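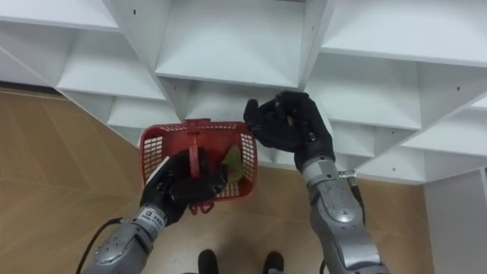
About Kidbridge

Most storage advice is written by people with something to sell, and we started out not believing much of it. We still don't. Kidbridge helps families and small schools in Dalen put their things on shelves and find them again. Sigrun Sandberg and Vidar Aasen run it, with Liv Haugland in 2 days a week.

We like open cube shelves and plain baskets with a handle. We don't sell either one. A first visit takes 3 hours, and if we think you own too much for the shelves you have, we'll say so before anyone buys more shelves. We have done over 765 rooms and a few of them slid right back - we list those on our visits page too.

No labels by color, no "systems," no before-and-after quizzes.

Comments

Charito Tolentino: Doubted this would last. It's November and the toy shelf is still okay. The hall closet, no.

Ona Uibo: Do you come out to Drumel?

Related
- What a visit costs
- Deep cubes or shallow ones?
- Rooms that slid back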